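Fixing a Hand-Held Gripper That Lets Glass Slip

Filed under: Grippers, Troubleshooting

I love these little two-finger hand-held grippers. You squeeze, the fingers close, the wrist camera records everything, and an afternoon of putting things into cupboards becomes something a robot arm can learn from. Ours, built from the Pringle plans with a few changes of our own, had been a joy for months. Then in August it started dropping jars.

It was a creeping kind of drop, too. The jar would come up off the table fine, travel most of the way to the shelf, and then slide down through the fingers a little at a time until it went. We lost 3 jars before I stopped blaming my own hand and took the thing apart. If yours is doing the same, this guide will probably save you some glass!

What you need

A small hex driver that fits your finger screws
Isopropyl alcohol and a lint-free cloth
A spare pair of ribbed pads
A plastic bottle with a screw cap
A tray with a folded towel in it
Safety glasses and thin cut-resistant gloves

Step 1: Stop using glass

Put the jars away until you reach Step 6. Every test before that uses the plastic bottle, held over the towel. If you've already had a breakage, check the grooves of the pads for slivers with the gloves on, under a bright light. I found one wedged right down in a groove, and it had been scoring everything we picked up.

Step 2: Find out which kind of slip you have

Fill the bottle a quarter full, cap it, grip it at the middle and hold it still over the tray for 23 seconds. Watch it from the side.

If it slides straight down, you have a friction problem. Go to Step 3.
If it tips forward or back, the pads aren't meeting squarely. Go to Step 4.
If it holds still but drops when you move, the trigger is backing off. Go to Step 5.

You may well have two of these at once. We had the first two, and I fixed the wrong one first.

Step 3: Clean or replace the pads

Wipe each pad along the grooves, never across them, and let it dry fully before you test again. Soft printed pads pick up skin oil and dust, and the tops of the ribs polish smooth with use. Ours had done almost 2000 grasps and the ribs were shiny. If you can see shine after cleaning, swap the pads. Change both sides together, even if only one looks tired.

Step 4: Square up the fingers

Close the gripper on nothing and look down from above. The pads should touch along their whole length. Ours had a thin wedge of daylight at the tips, because a screw on the left finger had worked loose and let the block rotate slightly.

Loosen all the screws on that finger by half a turn, squeeze the gripper shut so the pads line each other up, and tighten a little at a time in a crossing pattern. Go gently! Printed plastic strips very easily, and a stripped hole means a new finger.

If your fingers carry printed markers for measuring the opening, redo the width calibration now. I skipped this the first time. The recordings came out with the gripper supposedly still open by several millimeters while it was holding something, and we had to throw out 17 of them.

Step 5: Check the trigger linkage

Squeeze fully and wiggle the trigger side to side. A bit of play is normal. If the fingers open at all while you wiggle, tighten the pivot or replace its washer. Our trigger was fine, but a friend of the Brevedance build had exactly this fault, so don't skip the check.

Step 6: Go back to glass

Glasses on. Start with a jar that has a straight section to hold, low over the towel, and repeat the 23-second test. Then move it slowly to the shelf, keeping your free hand out from underneath. If it begins to slide, lower it and set it down. Never grab for falling glass.

Once straight sides hold reliably, move on to the awkward shapes. A rounded jar is a far better test of a repaired grip than a straight one, and it's hugely satisfying when it stays put. Choose one with a bulbous body and a narrower neck, leave only a shallow layer of clear liquid in the bottom, and open both cabinet doors wide before you pick it up so there's nothing to bump on the way in. Watch where the serrated jaws and the orange pads press against the sides, and keep the jar upright all the way to the shelf. 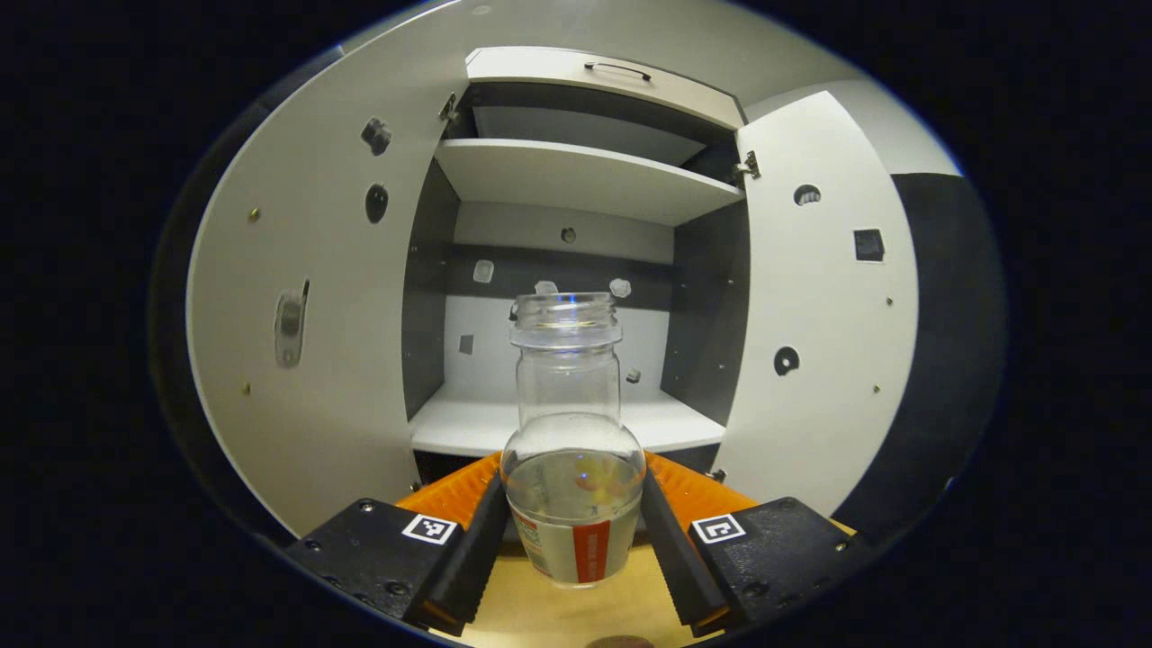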